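Notebook, bench 3 — washable underpads, May

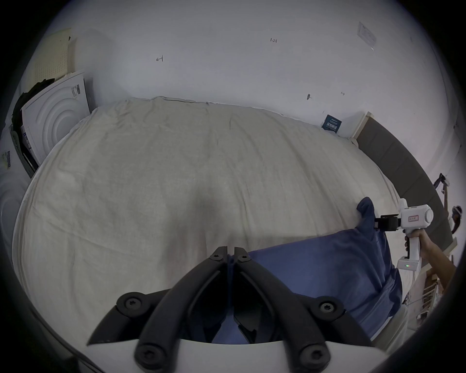

Off-white sheet on the bed, dark blue cloth at right.

Picked up from Anika's pages on the Skudow pads. Wash line is finished for this batch, so the pads go back to the soak bench before anyone orders more.

Same method as last time. Pad flat on the tray, weigh dry, pour saline through the ring, wait, blotter on top, weight on the blotter, weigh the blotter. Rochelle wants the wait kept at 4 minutes for the small pads and the large ones. I had been giving the large ones longer and she is right that it made them look better than they are. Old numbers for the large size are struck out on Anika's page, initials beside them.

Skudow large, after 39 washes: took up 2,084 g before it ran off the side. Backing held. Top layer has pilled along the fold lines and feels rough with the back of the hand. Rewet was higher than on the unwashed pad but still under our limit.

Mulach large, same number of washes: stopped early. The backing has come away from the core at one corner and saline got through to the tray. Wajid thinks the dryer was too hot for that laminate. The care label says low and we ran medium for everything. I'd call it a fair test, people will use medium at home, but he wants one more set on low before we write to Mulach. Agreed.

Sulitum has sent a new sample with wings that tuck under the mattress. Not washed yet. Two things so far:

The wings are too short for a deep mattress. They pull out when a person turns over.
The stitching where the wing meets the pad goes right through the backing. It will leak there, I'm fairly sure. Ring test on the seam first, then the middle.

Ezequiel asked whether a booster sheet laid over the washable pad is worth testing. Tried it once, quickly, no proper weights. The booster filled up and the pad under it stayed almost dry, so its film must be stopping the flow. Needs one with no plastic film. Blomqvist makes one, he is asking for a sleeve of them.

Balance drifted again after lunch, about 2 g. Re-zeroed and repeated the last pad. Keep the lid shut when the fan is on.

Next: Mulach on low, Sulitum seam, saline is getting short — mix more before starting.

E. Calloway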